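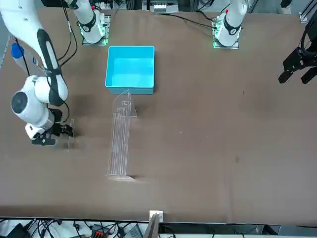

About us

Flisex is a small company in Brorutberg with a soft spot for see-through plastic. We put together two-armed robot benches and teach people how to use them, and our main product is a practice kit called Provitz. It's a bench, a pair of arms with two-fingered grippers, a set of everyday things to pick up and put away, and a course written in plain words. We love working on it, and we hope some of that comes across on this page.

How it began

Annick Gill and Aiman Manurung met while repairing shop fittings, of all things. Annick had spent years setting up packing lines and Aiman was teaching evening classes in electronics. They kept coming back to the same question: why do robots get so much practice on coloured blocks, when the things on a real desk are thin, shiny and awkward? The first Provitz bench was bolted together that May in a rented unit behind the bakery on Wu Lane (the smell at six in the morning was a real perk). There are 14 of us now, and we've moved one street over.

What's in Provitz

The heart of the kit is the object set. We choose ordinary items: open plastic bins, clear acrylic racks and organisers, thin loose plates, bottles. Clear acrylic is our favourite by a long way. It's hard for a camera to make out, because what you mostly get is bright edges and whatever happens to be behind them, and a plate has to be held nicely upright before it will go into a slot. Students groan at it on the first morning and by the end of the course they're asking for more!

A wrist camera is part of the kit too. Working from the gripper's point of view changes how you plan a move. You start to care about the gap between the fingers, the shadow of the arm on the table, and the bottle lying just off to one side of where you want to go.

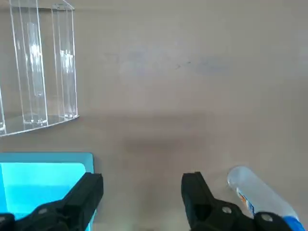

How the course runs

A full course takes 4 days, with no more than 3 people to a bench. Day one is all safety and moving the arms by hand. After that come picking up, placing, and finally jobs that need both arms, with one steadying a rack while the other brings in a plate. The last afternoon is left open, and people bring their own objects from work or home. We've had spectacle cases, seed trays and a very stubborn soap dish.

You don't need to have written any code before. If you have, there's plenty to get stuck into, and all the course notes are yours to keep and change.

Who we work with

Mostly colleges, along with a few repair workshops and small factories that want to try things out before buying anything bigger. We've now run the course 100 times, and we still rewrite a page or two after nearly every one. A lot of the best exercises came from students, and their names are in the notes next to them.

Visiting

You're very welcome to come and have a go. The workshop opens again after the winter break on 5th January, and Aiman looks after bookings. Wear shoes you can stand in, and bring something clear and slippery if you've got it.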